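The Flondus Hand-Held Gripper: Notes After a Long Month of Laundry

I put off writing this review longer than I meant to, partly because I wanted to be fair to the thing and partly because I had so much folding to do. Our little group at Rarbridge teaches robots household chores, and for February the chore was clothes: picking them up, moving them, laying them flat on a bed. We had been doing it by remote control with a Grindus leader arm, and I was more than ready to try something I could carry from room to room (and up a flight of stairs, which the Grindus and I have never managed gracefully!).

So we bought a pair of Flondus hand-held grippers, at $835 for the two. You hold one in your hand, you do the chore with its fingers instead of your own, and the recording goes to the robot as a lesson.

Comfort and weight

The first hour is lovely and the second one is fine, and then your wrist starts to have opinions. I found it helped a great deal to stand close to whatever I was handling and keep my elbow tucked in -- reaching across a bed at arm's length is where the ache comes from. Thin things like a tissue or a light cloth are a good place for a beginner, as you learn how far to close the fingers without having to lift anything to speak of.

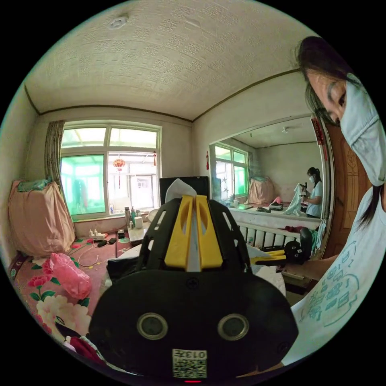
The fingers

I have a real soft spot for the yellow fingers. They're easy to find out of the corner of your eye, even against a busy bedspread, and each has a slot cut in it. They hold a fold of cloth nicely. Where I had trouble was in letting go, as I tended to open my hand too fast and fling the cloth a bit, and a robot that learns from you will learn that too. Slow down more than feels natural. I'd say my recordings only got good once I was bored enough to stop hurrying, and it does help to have a second person in the house who can tell you when you're rushing. 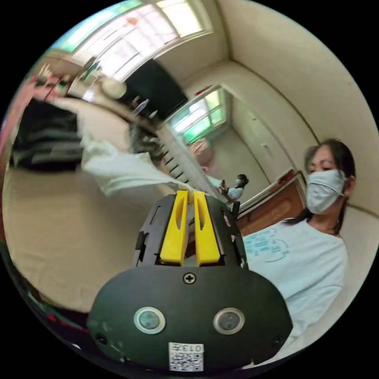
Brynhildur Þórarinsdóttir disagrees with me on the speed, and she has recorded far more of these than I have. Her view is that you should work at the pace you'd fold your own washing, hesitations and all, and throw out the clumsy ones afterward. Slow demonstrations gave her a robot that dawdled over every sleeve, and she would sooner have a brisk one that misses now and then.

I've thought about that quite a lot, and I suspect we're both right for different clothes. With T-shirts I've come around to her way. With anything heavy I still take my time, and jackets are the hardest of all. Denim doesn't want to bend where you ask it to, and if you pinch only the top layer you end up dragging the rest along behind. I keep the pile mixed on purpose now, dark things on top of dark things, striped with plain, so the robot doesn't grow up thinking every garment is a neat white towel.
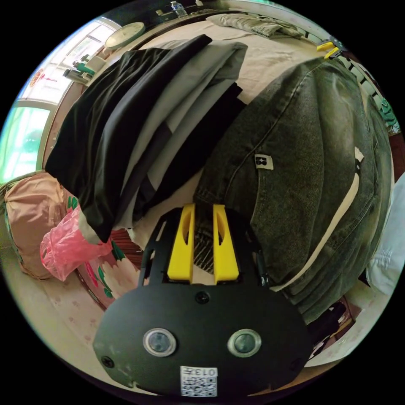

Out of 412 recordings I kept nearly all of them, and the 13 I lost were my own doing, mostly from starting to move before the recording had begun. I do wish there were a sound for that. The Grindus gives a cheerful little chirp when it's ready, and I never thought I'd miss it, but I do.

Against the remote control arm, then. With the Grindus you feel exactly what the robot can and can't reach, and that keeps you honest. With a gripper in your own hand it's very easy to twist your wrist into some shape no robot arm could follow, and you won't find out until later. Barry Marsden put a strip of tape on our floor to remind us where the robot's base would be, and it has saved me from myself many times over. On the other hand I can do a whole heap of clothes by hand in the time it took me to get through a couple of shirts by remote, and I can do it in a real bedroom with the usual bags and bottles left where they are.
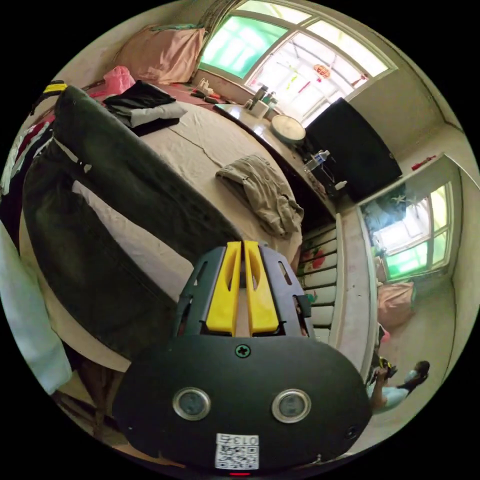 Setup was easier than I'd feared. The printed guide is thin, and I leaned on the Kordestani handbook for the calibration part, which took me most of a morning the first time and hardly any time since. Support answered my one email kindly and in full. I would love a softer grip, a longer strap on the carrying case, and that chirp I mentioned, please and thank you!

If your robot's work is mostly on a fixed bench, I'd stay with remote control and save your money. For beds, sofas, and chairs with clothes slung over them I would buy these again, and I've already asked for a second pair so that two of us can work at once. Four stars out of 5 from me, and a warm bath for the wrist.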